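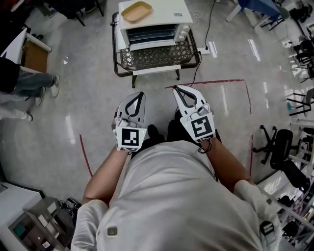
Two white hand-held grippers, seen from directly above.

Grument 5, the endpoint protection package from Jorkon, reached general release on 9/23/24. It replaces a version that had kept the same scanning engine through several releases. Wenche Wikström, who leads the engine work, spoke to us by phone about what has changed and what has been left alone.

The main difference is in how files are checked. Earlier versions read each file in full when it was opened. Grument 5 keeps a local table of files already checked and compares a hash first. "If the hash matches and the rule set is the same, we let it through," Wikström says. "If either one has changed, the file goes back into the queue. The old engine had no memory at all between restarts."

The table is held in an encrypted store and is cleared whenever the rule set gets a major update. Wikström concedes that this makes the first scan after such an update slow. On the firm's test machine, a full scan with an empty table took 226 seconds. A second scan of the same disk took 191. "People expect a bigger gap," she says. "Most of the time goes on walking the folders and opening archives, and the table does nothing for that."

Archive handling has its own limit. By default the scanner stops after 2000 entries in a single archive and marks the rest as unchecked. The limit can be raised in the settings file, though the control panel has no field for it. Wikström says one will be added, but would not give a release number.
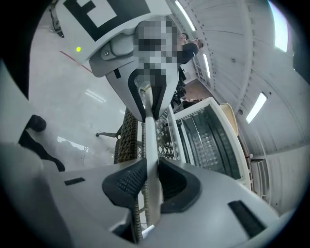
Black finger pads closed on a thin white rod.

The exploit-blocking module, sold until June as a separate product called Cervantes, is now part of the main installer. Existing Cervantes users should remove it before upgrading. "Both of them hook the same calls," says Wikström. "With the two installed, the browser may fail to start. The installer looks for the old one and stops, but it can't see a portable copy."

Licence keys from Cervantes carry over. Exclusion lists have to be exported by hand and loaded again, as the format is different. Wildcards in the middle of a path are no longer accepted.

Asked about Nikico, the management console used by larger sites, Wikström says the present build can install Grument 5 and read its logs. It can't yet change the archive limit or clear the table remotely. Those jobs still need a local administrator account and the command-line tool.

Support for 32-bit systems has ended with this release. The previous version will go on getting rule updates on those machines, without engine fixes. "We'll post the end date on the download page when it's set," Wikström says.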